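**Asunto:** Re: [objetos-prueba] Lote de piezas para el contenedor gris: criterio de mezcla

Hola a todos:

Respondo entre líneas al mensaje de mayo sobre la composición del lote, que quedó sin contestar en dos puntos.

> Seguimos sin tener claro con qué criterio se eligen los objetos que van al contenedor. La lista de Terkurlow tiene 1.181 referencias y la mitad son variantes de color de la misma pieza. Propongo reducirla a 900 y fijar de una vez cuántos objetos se dejan en el fondo en cada tanda.

De acuerdo con la reducción a 900. Las variantes de color las dejaría solo cuando la geometría sea irregular. En un cepillo redondo el color aporta poco; en una pieza ramificada cambia bastante la lectura de los bordes, sobre todo contra pared pintada de gris.

> Segundo punto: ¿mezclamos rígidos y transparentes en la misma tanda o los separamos?

Mezclados. Con tandas homogéneas los resultados salen demasiado limpios y luego no se parecen a nada. Para las tandas pequeñas mi propuesta son 5 objetos, repartidos así:

- 3 piezas de forma irregular (lóbulos, ramas, bases acampanadas), de colores distintos entre sí;
- un recipiente transparente con algo opaco dentro;
- un objeto doméstico alargado, apoyado en el fondo.

Las irregulares conviene dejarlas agrupadas y las otras dos separadas, cerca de las paredes. El caso interesante es el contacto o casi contacto entre dos piezas de altura parecida, porque ahí el hueco disponible para entrar es mínimo.

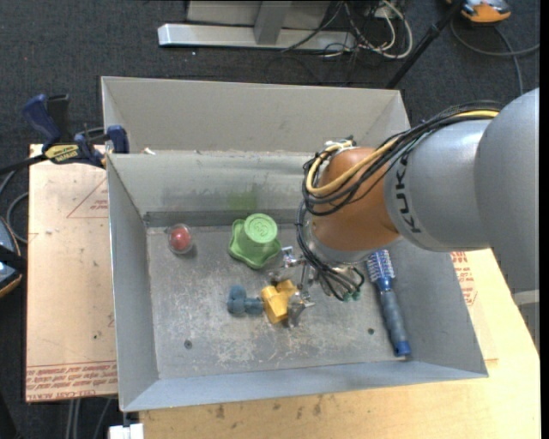
*Tanda mezclada en el contenedor gris: pieza amarilla ramificada, pieza azul casi pegada a ella, pieza verde de base ondulada, recipiente transparente con bola roja y cepillo azul junto a la pared derecha.*

Dos observaciones sobre esta disposición. La primera, el cepillo: paralelo a la pared y pegado a su base es una posición difícil y quiero que figure en la lista como caso propio, separado del cepillo en el centro. La segunda, el recipiente: el borde claro se distingue bien alrededor del rojo, pero habría que repetir con contenido gris o sin contenido antes de dar la referencia por buena.

> ¿Y la denominación? En Trarnimton usan «juguete», «pieza blanda» y «varios», y no hay forma de cruzar las tablas.

Quitaría «varios». Para el inventario bastan cuatro campos: forma dominante, color, transparencia y posición inicial. El material lo dejaría como campo opcional, a rellenar únicamente con la ficha del proveedor delante. En la hoja de Hviid hay objetos marcados como «goma» que son plástico duro, y el error se ha copiado a la de Gekix.

Pendiente por vuestra parte:

1. Confirmar el recorte de la lista.
2. Decidir si las posiciones junto a pared cuentan como una categoría o como cuatro, una por lado.
3. Revisar los duplicados de cepillos. Hay modelos con el mismo cabezal y distinto mango, y para mí son referencias distintas.

Si no hay objeciones, subo la plantilla con los cuatro campos y empiezo a volcar las referencias por la parte de formas irregulares.

Un saludo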